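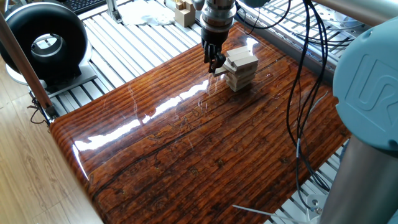 Pale blocks in a short and slightly crooked stack.

Search this site Enter keywords Go

Waiting feels longer when you're told how long it will be, study finds

People who are told exactly how long they'll have to wait come away believing they waited longer than they did, according to new work from the time perception group at the Plivard Institute in Flivmont. Anyone who has ever watched a download bar may wish to take a moment to recover from the shock.

The group asked 200 adults to sit in a small room and look at a grey screen until a tone sounded. Half were told in advance how long the wait would be. The others were told only that it would end, which the consent form also promised. Afterwards everyone estimated the duration, and then did it all again, for a total of 3,000 waits across the whole project. The coffee budget is not reported.

Informed waiters overestimated by 11 per cent on average. Uninformed waiters landed much closer to the truth, though their guesses were scattered more widely, and a handful were convinced they had been forgotten.

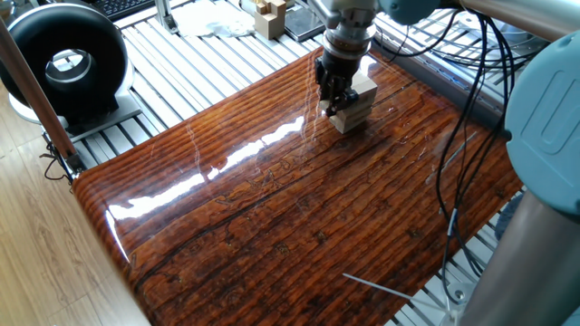 Gripper and blocks over a high-gloss wood-grain surface.

The result is awkward for a fairly popular line of thinking in service design, where the countdown clock is treated as a kindness. Transit agencies put them on platforms and clinics put them on walls. The authors are careful to say that people in the informed group also reported feeling calmer, so the clock may well be doing its job. It just seems to charge a small fee for it.

Their explanation leans on attention. Models of time perception have long assumed that the more closely you monitor the passing of time, the more of it you seem to collect. Give someone a number and they start checking their progress against it. Take the number away and at least some of them drift off and plan dinner. In support of this, the effect nearly vanished when participants were given an easy visual task to do while waiting, even when they had been told the duration beforehand.
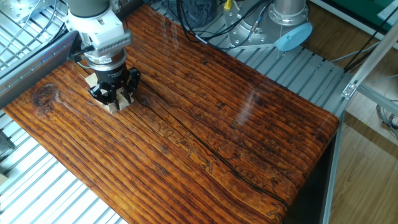

How easy the task had to be was the subject of the second experiment, run in the Lysenko wing with a fresh group of volunteers and noticeably better chairs. Participants searched photographs for a single target object, and the targets varied in how well they stood out from what was behind them. A light tan block against a dark, reddish-brown slab would sit at the friendly end of that scale: the eye goes straight to it and is then left with nothing to do but wonder about the time. Targets close in colour to their background kept people busy longer and shrank the overestimate further, up to the point where participants became annoyed, at which it came right back.

There are limits. The longest wait tested was a few minutes, and behaviour in a quiet lab may not tell us much about a rainy bus shelter or a phone queue with pan flute. The informed group was also always told the truth, a condition the authors concede is hard to find outside the laboratory. A follow-up using deliberately wrong estimates is planned for the fall, pending ethics approval.

The data, around 2,000 lines of it after exclusions, have been posted to the Jeltel archive along with the code and the tone itself - a plain beep, for those who were hoping. The paper is out for review. The group has not been told how long that will take, which on their own evidence is probably for the best.

Filed under: Mind & Brain, Perception, Attention, Research Briefs

Related items
Why the trip home seems shorter, revisited
Jeltel archive adds eye-tracking data
Can you get better at judging a minute?
Flivmont spring seminar series: perception and memory
Do smells slow the clock? A small study says perhaps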